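4.2 Alert delivery and the quiet-hours problem

Same thirty households as in 4.1, same wrist unit (Bellis), same base station by the phone jack or on the kitchen counter. What changes here is only the path from alert to relative. Three delivery settings were compared: push message alone, push plus automated call, and push plus call with a second contact added if the first does not respond. Order of settings was rotated across households. Each setting ran 30 days.

Alerts were either real (button press, fall flag, no-motion flag) or scheduled tests. Relatives knew tests would happen, not when. Over the full period the Clata server logged 3,000 alerts, of which 700 fell inside quiet hours, defined per household by the relative at sign-up. Most picked late evening to early morning. A few picked work shifts, which we had not planned for and had to recode by hand.

An alert counts as answered when the relative opens the message or presses a key on the call. Opening is a weak measure. Someone can open a message and go back to sleep, and two relatives told us they had done that. We kept it anyway, no better measure without asking people to fill in forms at 3 a.m.

Push alone did worst at night, as expected. Phones on silent, phones in another room, phones charging downstairs. During the day the gap between settings was small and we make no claim about it. Adding the call helped at night for households where the relative had put our number on the allowed list. Where they had not, the call was silenced by the phone exactly like the push. Setup sheet mentioned the allowed list on page two. Many never got to page two. We moved it to page one halfway through, so the later households had an easier time, and this is confounded with order for part of the sample.

The second contact was the most useful change and also the most disliked. Relatives did not want to wake a brother or a neighbor for a no-motion flag that was just a long nap. Several asked for a second contact on button presses only. The Hurier rule engine can do that per alert type but the sign-up screen did not show the option at the time. It does now.

False no-motion flags deserve thier own note. Main cause was the unit being left on a nightstand or by the sink. The skin sensor should catch this and often did, but a folded towel or a warm radiator shelf fooled it. Lowering the sensitivity cut the false flags and also delayed the real ones, so we went back to the factory setting after a week and left it.

Location updates were logged but not analyzed in this section, see 4.4. One exception: outdoor alerts took longer to reach the server, because the Ziken modem drops to a slow reporting mode when the base station is out of range. A button press is meant to override this. In older firmware it did not always. Households on the old version were updated in January and earlier outdoor presses are excluded from the counts.

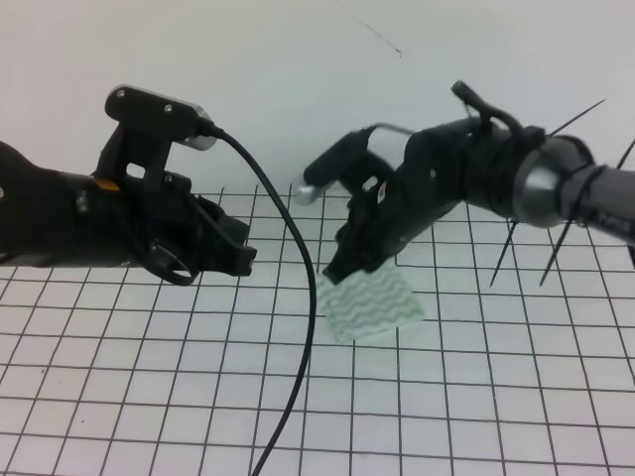
Figure 3. Arm with gripper and top-mounted bracket over gridded work surface.

4.3 What relatives said

Short phone interviews, all by Eimear Breathnach, notes typed during the call and not recorded. No formal coding, too few people. Main points as they came.

Relatives wanted to know the alert was over. The app shows when one starts and says nothing when it clears, so people kept calling the house. One daughter called four times over a single nap. A plain "moving again" message was asked for more than any other feature.

Wording mattered. "Possible fall" scared people, "no movement" mostly annoyed them. Battery warnings looked the same as fall alerts on the lock screen and after a while both got swiped away, which is a safety issue and should of been caught before the trial began. Different sound and color for battery warnings from here on.

Wearers themselves were interviewed seperately and are covered in section 5.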